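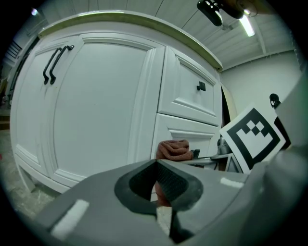
Mueble blanco con tiradores negros y encimera beige claro.

El ayuntamiento de Lorkora ha aprobado una línea de ayudas para reformar cocinas en viviendas de alquiler antiguas del casco urbano. La convocatoria se abrirá en julio y permitirá a los propietarios recuperar parte del gasto en muebles, fontanería e instalación eléctrica, siempre que mantengan el alquiler sin subidas durante tres años.

La medida salió adelante en el último pleno con los votos del equipo de gobierno y la abstención de la oposición. En esta primera fase se financiarán 34 viviendas, repartidas entre el barrio de Tirketti y las calles próximas al mercado.

Según el texto aprobado, podrán pedir la ayuda los dueños de pisos alquilados como residencia habitual cuya cocina no se haya renovado en los últimos veinte años. Quedan fuera los alojamientos turísticos, los locales comerciales y las viviendas vacías, aunque estas últimas podrán acogerse si el propietario presenta un contrato de alquiler firmado antes de que empiecen las obras.

«Tenemos edificios con tuberías de plomo y enchufes sin toma de tierra al lado del fregadero», explicó Prapai Kaewsai, concejala de Vivienda. «El inquilino no puede pagar esa obra y el dueño la va dejando para el año siguiente».

Kaewsai señaló que el servicio municipal recibió el año pasado más de 200 quejas relacionadas con el estado de las cocinas, la mayoría por fugas de agua y humedades detrás de los muebles bajos. Una parte de esos avisos terminó en una inspección, pero el ayuntamiento no disponía hasta ahora de fondos propios para intervenir.

La subvención cubrirá la mitad del presupuesto de fontanería y electricidad y una cuarta parte del mobiliario. Los electrodomésticos no entran en la ayuda, salvo las placas que sustituyan a una cocina de butano. Tampoco se pagarán los cambios de distribución que exijan derribar tabiques.

Los muebles que se encuentren en buen estado podrán conservarse. El reglamento admite como gasto subvencionable el lijado, la pintura, el cambio de bisagras y tiradores y la sustitución de la encimera — una posibilidad que no figuraba en el primer borrador y que se añadió a petición de los carpinteros de la zona.

Suwannarat, un taller de carpintería con dos empleados en Tirketti, fue uno de los negocios que presentó alegaciones. La empresa sostiene que muchos armarios de cocina de madera maciza acaban en el vertedero cuando bastaría con reparar los cajones y volver a pintar las puertas. «Un mueble pintado a mano aguanta bien si antes se quita la grasa y se lija como es debido», indicó el taller en su escrito.

La asociación de inquilinos de Lorkora valora la iniciativa, aunque considera corto el plazo de tres años. El colectivo había pedido que el alquiler quedara congelado durante siete y que los inquilinos pudieran iniciar la solicitud por su cuenta, con el visto bueno posterior del dueño. Ninguna de las dos propuestas se incorporó al texto.

Otra de las dudas planteadas durante el pleno fue qué ocurrirá con los inquilinos mientras duren los trabajos. El reglamento obliga al propietario a descontar del alquiler los días en que la cocina no pueda utilizarse y a garantizar un punto de agua dentro de la vivienda. Si la obra supera el mes, el ayuntamiento podrá retirar la subvención.

La gestión de los expedientes correrá a cargo de Kestlow, la empresa que ya tramita las ayudas municipales para ventanas y aislamiento. Los interesados deberán presentar dos presupuestos de profesionales distintos, el contrato de alquiler en vigor y fotografías de la cocina antes de la reforma. Una vez acabadas las obras, un técnico visitará la vivienda para comprobar que se ajustan a lo presupuestado, y el pago se hará después de esa visita.

Las solicitudes se resolverán por orden de entrada. Tendrán preferencia los pisos en los que vivan personas mayores o con movilidad reducida y aquellos que cuenten con un informe de inspección desfavorable.

Los impresos podrán recogerse en la oficina de Vivienda, en la planta baja del ayuntamiento, o descargarse de la página municipal cuando se publiquen las bases definitivas.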